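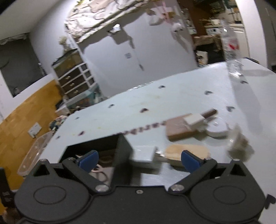
What can a visitor see at the Olszewski open day in November? Mostly the work tables, and you may stay at each one as long as you like.

I went there with my colleague Silvia Kollár. The building is outside the town, 40 minutes by bus, and the stop is called Vender, like the old shop that was there before. Entrance was free but they asked us to write our names in a book.

Géza Deák took our group through the rooms. He speaks quietly, so it is better to walk near him. In the first room they told us the history of the house, and for me this part was a little long. The second room I liked much more. It looks like a room in somebody's home, with a ruffled valance over the window and a warm orange wood panel on the wall under it. At the back is a white plastic drawer unit.

On the pale table were small pieces, and I wrote down what I wanted to remember: a light wooden board with rounded corners, a white disc like a puck, and a brownish-pink block with a white cube on top of it. I asked Géza if the dark purple marks on the table have a meaning. He said that he came only 2 months ago and would ask — I am still waiting for his email.

After the tour there was tea in the Bineo hall. Silvia bought a catalog, number 884, and read it on the whole way home. I took only the free map. If you go, bring small money for the coat room, they do not accept cards.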